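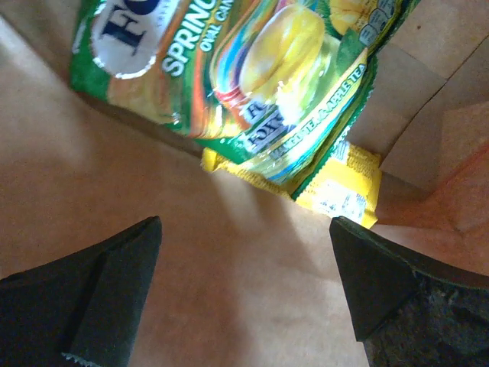
I went to the Brernthorpe Food and Packing Fair in September with low hopes and a train ticket that cost more than the entry. It is held in what used to be the carpet market, and it still smells faintly of underlay. The website promised "100 makers under one roof". I dare say that is true if you include the man selling phone cases and the two stands offering loft insulation.

I was mainly there for sweets. The blurb said the confectionery aisle had been doubled this year, and perhaps it had, though that only tells you how small it was before. It ran down the left side from the tea counter to the fire doors, and at half past ten in the morning it was already hard to move, mostly on account of the pushchairs.

The thing everyone was being steered towards was the bring-home bag. You pay £3, you get a brown paper bag, and the stands put things in it. I had expected dust and leaflets. In fairness the first thing to go in mine was a proper resealable bag of Fox's Spring Oval Candies in Mango Pineapple Tea, green and very shiny, with a great glossy yellow sweet on the front.

I have my doubts about tea sweets. Mango pineapple is already two fruits having an argument, and the tea is brought in to do I don't know what. I tried one on the way to the next stand. It tasted of mango, then of something sharp, and if there was tea in it then it had been shown the teabag from across the room. My neighbour in the queue said she got the tea straight away. We left it there. The resealing strip did work, which I can't say of most of them.

There was also a smaller sweet packet in yellow, so that was two things to eat for my three pounds and I stopped grumbling for a bit.

Further along, Brumberg had a stand about paper bags, and they had plenty to say. Theirs, they told us, could be used over and over. I asked how many times and was told it depended on the load. The bag I was given at the door had no handles and I had to carry it in my arms like a baby, so I was not the best audience.

The talk in the side hall was by Zheng, a packing firm, on why sweet bags are so shiny. It was meant to last twenty minutes and took nearly an hour. The claim was that shiny film sells and dull film doesn't, and the proof was a survey of 1252 shoppers. Nobody would say who had been asked, or where, or whether they had been given a free bag of sweets first. The slides were hard to read from the back too.

Lunch was a cheese roll, £6.50, no comment.

Prestel ran the guess-the-sweets jar by the exit. I put down 900. The answer was 1584, and I would like to see them tipped out before I believe it, as that jar was no bigger than a bucket.

Would I go again? For the sweets, possibly, and only if somebody sorts out the chairs. There were about a dozen in the whole building and the insulation people had most of them. Parking is behind the old baths and the machine takes coins only. Take your own bag with handles.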